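Home | Journal | Workshop | Archive | Contact

March, 6.40 am

Cleared the last of the stock room before breakfast. The long wall is finished, which leaves the yellow shelving and whatever Ayantu brings back from the Worku unit. Moved the label printer to the bench, as its cable was 150 mm short of the outlet where it stood.

Rule for the yellow unit, as agreed with Bethel: open trays on the top shelf, boxed parts below. Long pieces get handled upright and go in last. Plastic wrap comes off at the shelf and gets flattened for the Cirora bin, not balled up – a balled sheet takes up the whole bin.

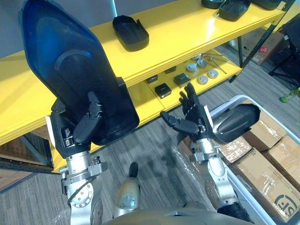
Re-measured the wall run after lunch. It comes to 3650 mm between the door trim and the corner, so a second unit the same colour will fit if the Hitaso catalogue has its depth right. I have written to them for a drawing. Bethel favours grey. I have no view on colour, but matching feet would save me cutting packers.

Floor is out of level by 3 mm toward the door. Two packers under the near foot should correct it. Will check again once the shelves are loaded.

Still to do: relabel the Felitz drawers, find the short spirit level, ask Ayantu for the other key.

Stopped at 5.15 pm. Left knee sore.

Filed under: Workshop, Storage
2 comments | 3 shares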